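Public access channel cutting local comedy to one night?

mumow_fan
Channel guide for January has standup only on one night now, starting at 11 pm. It used to be 2 nights. Anyone know if the Grabowska Theater tapings are still going to air?

tikusura
They are. Mekdes Abera read the new schedule out at the station meeting. The tapings got moved behind the high school concerts. Same number of episodes, just later.

listard391
Later is the problem. My folks watch this stuff and they're in bed by 10. Put the concerts on late.

tikusura
Kids want to see themselves on TV too. I'd keep the concerts where they are.

mumow_fan
Can't they run the comedy twice? Once late and once on the weekend afternoon.

r_briem
Ragnheiður Briem here, I edit the tapings. A repeat is possible but the afternoon one has to be a clean cut, and that means going back through every set for language. I've done 2 so far.
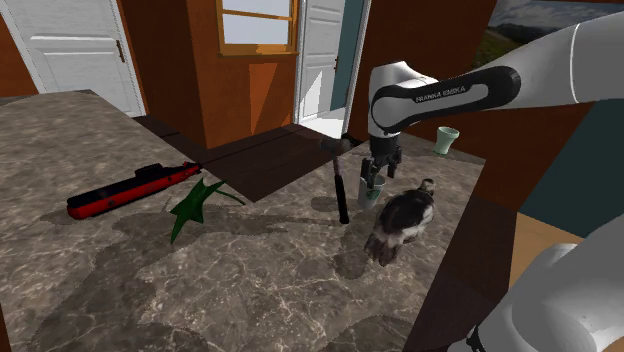
The rest will take me into spring. If you want the repeat, write to the station and say so. They do read the mail.

listard391
Wrote to them. I still think bleeping it would be faster.

r_briem
Faster, yes - but one of those sets would be 1000 bleeps.

mumow_fan
Sent mine too. What's the address for the tip line?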